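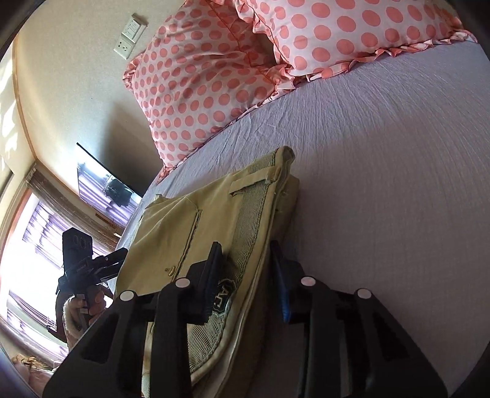

The Belkadi fitted sheet is a plain cotton sheet with elastic sewn the whole way around the hem, so it holds at the sides as well as the corners. It is made for everyday use and regular machine washing. We sell it in one solid color per set because most people already own pillowcases they like. A quiet shade such as lavender-grey sits well under a busy case, even one with big coral-pink dots and a ruffled edge. Pillowcases are sold separately.

Details

Fabric: 100% cotton, plain weave
Thread count: 133 per square inch
Sizes: twin, full, queen, king
Colors: 4
Item number: 124
Made by Kalano for Grilia Home

Fit

Measure your mattress from the bottom seam to the top seam before you order, and add the depth of any topper or pad. If the total falls between two pocket depths, take the deeper one. Put the head corners on first, then pull the sheet down to the foot.

Washing

Wash warm with similar colors and tumble dry on low. Skip the fabric softener for the first few washes. Expect slight shrinkage - this is allowed for in the cut. Iron on medium if you want a crisp finish.

Stock and returns

The June batch was 3,000 sheets and king size sold out first. More king sheets are on order. Unwashed sheets can be returned in the original sleeve. For bulk orders from guest houses and rentals, write to Maxine Merrick in the sales office and include the sizes you need.

Page updated January 5, 2024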